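Teaching by hand: a gallery from the Stirkden workroom

Yatziri Ventura and I have spent a good part of this year showing a robot arm how to deal with clothes. It is slow work and most of it looks dull from across the room. People who have read the written notes keep asking what a session is like, so this page puts the pictures side of it in one place, with short notes on how we go about things. I have kept the technical talk to a minimum. The longer write-up is on the Penry pages for anyone who wants the settings.

We use two ways of showing the task. In the first, one of us takes hold of the arm and moves it through the job while the joints are slack. In the second, we sit at the desk with a pair of hand controllers and drive it from there. Both ways record the same things: where the joints are, how far the fingers are open, and what the wrist camera sees.

Moving the arm by hand is easier to learn. Asabe Akpan had never touched one before March and was giving usable demonstrations by the end of her first afternoon. The trouble is that your own hands get into the wrist view, and the arm is heavy enough that you start to take short cuts when you are tired. Your elbow goes up, the path gets jerky, and the recording has that in it for good.

Driving by remote control keeps hands out of the view. It also takes away the feel of the cloth, which matters more than we expected. With your fingers you know at once that you have picked up two layers. With the controllers you have to look for it, and you learn to lift a little, stop, and look again before carrying on.
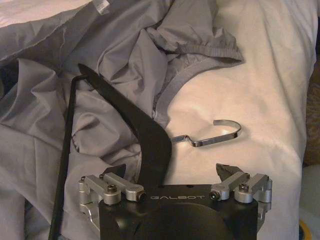 Cloth is a hard thing to teach with because it never lies the same way twice. We gave up early on trying to set each garment out neatly. Evaristo Chávez pointed out that the arm was learning our tidy starting position and very little else, and he was right. Now whoever is running the session drops the clothes on to the sheet and leaves them as they land. If a sleeve is trapped under the body of the garment, the demonstration has to begin by getting it out.

The wrist view is the one we check first when going back over a recording. The view from the side shows the whole arm and is good for spotting a bad path, but it tells you very little about the last few centimetres. From the wrist you can see both fingertips and whatever lies ahead of them, so you can tell whether the person driving had lined up properly or was guessing.

Light is a nuisance. Warm lamps give soft shadows and a bright patch on anything pale, and shiny metal picks up reflections that move as the arm moves. We used to draw the blinds and fix the lamps in one place. These days we leave the lamps alone for one batch and shift them for the next, and note which was which.

A few habits that have stuck:

Start recording before you touch anything, and stop only when the arm is clear of the cloth.

Say out loud what you are going to do. The sound is thrown away later, but it stops you wandering.

If you fumble, put it right and carry on. We keep those recordings in a folder of their own, and they have been more useful than the clean ones for teaching the arm to try again.

Swap drivers. Each of us has a way of approaching a fold, and a batch made by one person has that person all over it. Amedeo Ferri comes in from the left every time, even when the right is plainly closer.

The current set has 3145 recordings in it. Of those, 145 were made by moving the arm by hand and the rest by remote control. I would like that first number to be higher, and the next batch will be hand-led from start to finish.

Sessions at Nikumthorpe begin again once the desk there has been rewired. Anyone who would like to try driving is welcome, and no experience is needed. Bring a jumper or an old shirt you don't mind leaving with us.

Citlali Cortés

Comments

Rowan P.
Useful page, thanks. Do you slow the arm down for beginners or let them have full speed from the start?

Citlali Cortés
Half speed for the first session. Most people ask for it to be turned up before the end.

marketstall_jo
I fold clothes for a living and I would never start with the sleeves. Happy to come and argue about it.

Yatziri Ventura
Please do. We have had three different opinions on sleeves and no agreement.

T. Lindqvist
Same experience here with double layers. We ended up having a second person watch the side view and call out.

Contact: use the form on the Birurora site | © Stirkden workroom | Back to top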